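The Case for Recording the Crumpled Shirt

Opinion

Indura Review, Wednesday, February 6, 2019

Public discussion of household robots dwells on the machine: its arms, its price, the date on which it will arrive. Far less is said about the examples from which such a machine is expected to learn. This essay argues that the gathering of those examples deserves the same standards, the same budget lines and the same patience that institutions already give to hardware.

Laundry is a useful place to begin. A shirt has no fixed shape. It can be picked up by a sleeve, a hem or a collar, and each choice leads to a different motion and a different heap of cloth. A written rule that covers one case tends to fail on the next. Developers have therefore turned to demonstration, in which a person performs the task with hand-held grippers and the system is later trained on the recordings.

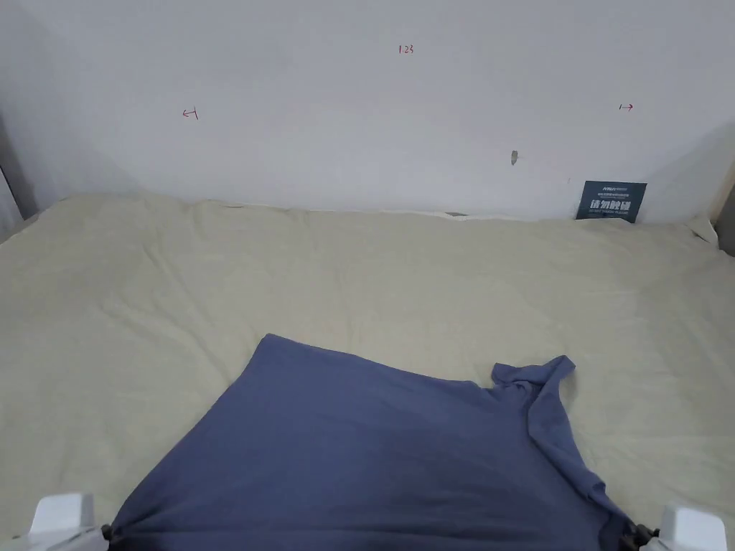 What a good example contains

The temptation in any recording program is to keep the tidy attempts and discard the rest. A clean fold looks well in a report. A system trained only on clean folds, however, has never met a twisted sleeve, and it will meet one on its first day in a home. The Hovport working paper, which this author helped to draft, proposed that every garment be started from at least five distinct resting states, three of them disordered. Several partners objected to the cost. The objection was fair as far as it went, and the provision was kept.

The surroundings matter as well. A bed in an ordinary room presents a soft surface that shifts and wrinkles under the work, and there are other objects in view that the system must learn to leave alone. A bare laboratory bench offers none of this. Institutions that record only at the bench should say so plainly when they publish.
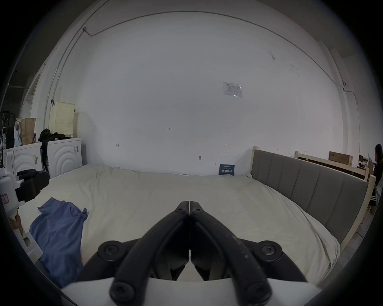
A gripper at the bedside, with a blue T-shirt on the sheet.

There is also the question of who performs the work. Demonstration is skilled labor. The person holding the grippers must give up the use of the fingertips and fold with two jaws, at a pace that the recording can use. Fatigue alters the motion before the worker notices it. At Clodon, a session plan adopted in December limits the number of consecutive folds and requires a change of task between blocks. Such plans should be standard practice, written into contracts and open to inspection by those who pay for the data.

Pay by accepted recording is, in this author's view, a mistake. It teaches workers to avoid the difficult garment and to repeat the motion that passed last time. An hourly rate costs more per file and yields a wider range of files. The second point ought to carry more weight with purchasers than it presently does.

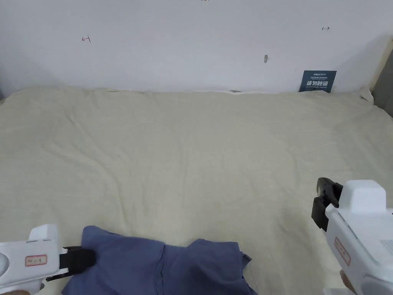

Should failed attempts be kept in the collection?
They should be kept and labeled as failures, with the point of failure noted where it can be determined. A dropped sleeve followed by a recovery is among the most instructive material a collection can hold.

Labeling brings its own duties. The Strazds collection, to which this author served as an adviser, was released in a first edition of 127 sessions, and a review found that the word "folded" had been applied under three separate definitions. One group of reviewers accepted a shirt turned over once. Another required the sleeves to be inside the outline. The remaining group judged by the size of the finished piece. None of these was unreasonable, and all of them were used in the same file. The sessions had to be labeled again at considerable expense, and the delay fell on the people waiting for the second edition.

A short written standard, agreed before the first shirt is laid out, would have prevented this. It should state where a demonstration begins, what counts as a partial fold, and who decides when two reviewers disagree. It should be published with the recordings so that later users can judge whether their own needs match.

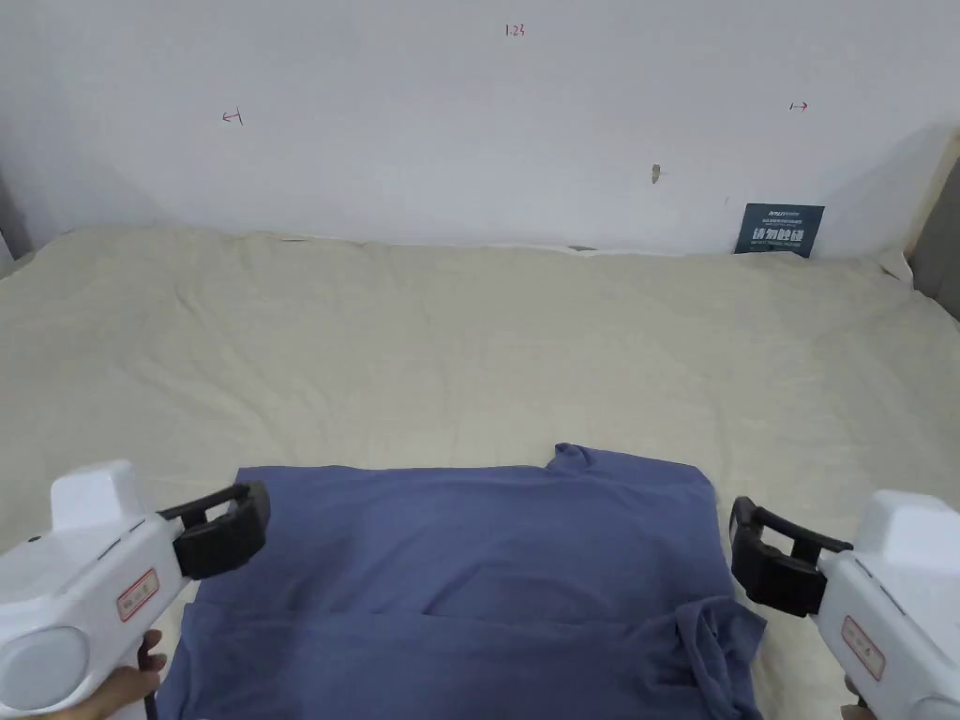
HOVPORT, December. The partners to the working paper met to consider whether these standards should be binding on new collections. Opinion was divided. Smaller groups feared that a heavy rulebook would shut them out, and their concern merits an answer. Shared forms and a common set of definitions, offered free of charge, would lower their costs and allow their recordings to be combined with those of larger programs.

Indura has undertaken to host the forms for the coming year. Funders should make use of them a condition of support, beginning with the next round of awards, and should set aside money for relabeling in every grant that pays for demonstrations.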